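실험노트 > 해양무척추동물 > 다모류 사육 > 2023-04-24
인쇄 | 이메일로 보내기

석회관갯지렁이류 소형 수조 사육, 관 성장 측정 및 수질 조정

2023-04-24

대상: 석회관갯지렁이과(Serpulidae) 유생 착저 개체. 모체는 Nakeck 선착장 부착판에서 회수한 군체. 종 동정은 아직 속 수준에서 보류. 아가미관 방사엽 배열과 뚜껑(operculum) 형태만으로는 Hydroides 쪽으로 보이나 강모 표본을 다시 떠야 한다.

1. 수조 상태

A열 수온 19.2도, 염분 33.1. B열은 20.0도로 설정치보다 높음. 냉각기 센서가 유입구 쪽에 붙어 있어 실제 수조 중앙보다 낮게 읽는다. 센서를 중앙 칸막이 뒤로 옮기고 설정은 그대로 두었다. 내일 오전 수온 확인 후 설정치 조정 여부 결정.

알칼리도는 A열 2.31 meq/L, B열 2.08 meq/L. B열이 계속 내려간다. 관 형성에 의한 소모로 보기에는 개체 밀도가 낮아서 설득력이 약하다. 환수용 해수 탱크 자체의 값이 낮을 가능성 있음. 탱크수 100 mL를 따로 떠서 냉장 보관. 적정은 다음 시약 개봉 때 같이.

암모니아, 아질산 모두 검출한계 이하. 질산염은 기록할 만한 변화 없음.

2. 먹이

Isochrysis와 Tetraselmis 혼합, 하루 두 번. 지난 기록에는 급이 후 유속을 끄지 않은 날이 섞여 있어 섭식량 비교에 못 쓴다. 오늘부터 급이 직후 순환 펌프 정지, 40분 뒤 재가동으로 통일. 타이머는 Tritis 것으로 교체. 이전 타이머는 재가동이 밀리는 경우가 있었다.

배양병 C의 Tetraselmis는 바닥 침전이 심하고 현미경에서 섬모충이 보였다. 폐기. 배양병 D에서 새로 접종.

3. 관 길이 측정

부착판 7장 전부 촬영 후 ImageJ로 관 중심선을 따라 길이 측정. 관이 휘어 있어서 직선거리로 재면 값이 작게 나온다. 초기 기록 중 직선거리로 잰 것은 표에 별표로 남겨 두었고 성장률 계산에서는 제외.

측정 대상은 333개체. 관이 서로 겹쳐 기부가 보이지 않는 개체는 처음부터 대상에 넣지 않았다. 뚜껑이 없거나 아가미관이 재생 중인 개체는 비고란에 R로 표시. R 개체는 관 신장이 느린 경향이 있는데 크기 차이를 보정하지 않은 상태라 아직 말할 단계는 아니다.

축척은 매 판마다 새로 잡을 것. 3번 판에서 이전 축척을 그대로 불러와 전체 값이 크게 나왔던 것을 오늘 고쳤다. 수정 전 파일은 old 폴더에 있음.

4. 은신 반응 (그림자 자극)

차광판을 이용한 예비 시험. 광원 위로 차광판을 1초 통과시키고 아가미관 수축부터 재전개까지의 시간을 기록했다. 영상은 초당 30프레임이라 수축 시작 시점은 정밀하게 못 잡는다. 재전개 시간만 사용.

반복 자극에서는 간격이 짧을수록 반응이 약해졌다. 습관화로 볼 수 있으나 차광판 모터 진동이 수조에 전달되는 문제가 남아 있다. 차광판을 통과시키지 않고 모터만 돌린 대조에서도 수축하는 개체가 있었다. 모터 받침을 수조 선반에서 분리한 뒤 다시 해야 한다. 오늘 자료는 예비로만 보관.

자극 간격 후보는 30초, 2분, 10분. 10분 조건은 하루에 판 두 장이 한계일 듯. 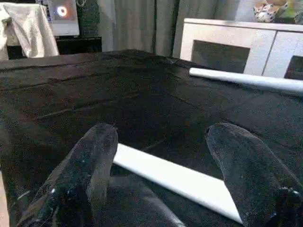
5. 강모 표본 제작

군체 가장자리 개체 네 마리를 관에서 분리. 관 뒤쪽 끝을 조금 깨고 가는 탐침으로 뒤에서 밀어내는 방법이 앞에서 당기는 방법보다 나았다. 앞에서 당긴 한 마리는 목깃(collar) 부위가 찢어져 동정용으로 못 쓴다.

마취는 염화마그네슘 등장액에서 20분. 반응이 없는 것을 확인한 다음 진행. 고정은 중성 포르말린, 이후 에탄올 70%로 옮김. DNA용 한 마리는 포르말린을 거치지 않고 바로 무수 에탄올에 넣었다. 라벨 혼동 주의: DNA용은 파란 뚜껑.

흉부 첫 체절의 목깃 강모를 떼어 글리세린으로 봉입, 400배에서 관찰. 기부에 돌기 두 개가 보이는 강모가 있으나 초점면이 겹쳐 확실하지 않다. 봉입제가 두꺼웠다. 나머지 표본은 더 얇게 다시 만들 것.

6. 기타

Trygve Ljungberg에게서 회신. 뚜껑 가시 수는 성장 단계에 따라 변하므로 작은 개체에는 적용하지 말라는 의견. 비교표본은 Stefanou 쪽 보관품을 대여할 수 있다고 함. 대여 신청서는 Privel 공유 폴더 양식으로 작성, 반납 기한은 9월.

부착판 5번 뒷면에 태형동물이 퍼지고 있음. 관 입구를 덮기 시작한 곳만 메스로 긁어냈다. 앞면은 손대지 않음. 긁어낸 위치는 판 도면에 표시해 두었으니 다음 측정 때 해당 개체는 따로 볼 것.

다음에 할 것
- B열 수온 재확인, 환수 탱크 알칼리도 적정
- 모터 받침 분리 후 무자극 대조부터 다시
- 강모 슬라이드 재제작
- R 개체 크기 보정, 초기 관 길이를 공변량으로
- 배양병 D 밀도 계수
- 대여 신청서

이전 기록 | 다음 기록 | 목록 | 수조별 보기 | 시약 대장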